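# About Hovside

We're a small robotics shop in Kernwood, up over the old print works. We teach surgical robots to sew by having people do it first, by remote control, and recording everything. Started with one borrowed console. Now there's two rooms and a very loud fan.

## What we do

Operators sit at the Kasto console, hands in the grips, feet on the pedals. Every session gets logged – arm positions, grip, all the video. 71 operators trained so far, 3000 sessions on disk. 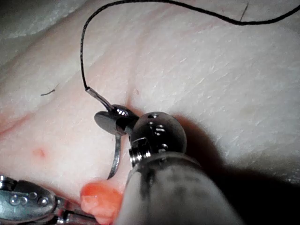
Suturing is most of our work right now. Hard to teach with code, much easier to show. Where the jaws take the needle matters alot, and we like it near the middle, curve going down toward the tissue and thread up out of the way. New operators grab too close to the thread end. We fix that in week one.

Bad runs stay in the set too, tagged. Slips, re-grabs, tangles. The robot has to see those somewhere.

## How training goes

- Warm up, no needle. 19 minutes on the timer.
- Single stitches next, slow. Speed comes later, dont rush it.
- Then a full row. Knot tied, needle laid down on the tissue, jaws open, go again. 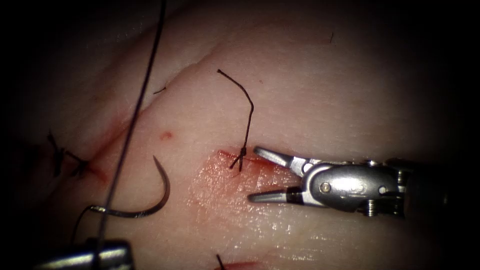 ## Work with us

Hiring operators from April. No surgery background needed, steady hands help. Expect 200 practice stitches before your runs count. Data questions go to the Ocampo room, second door – knock loud.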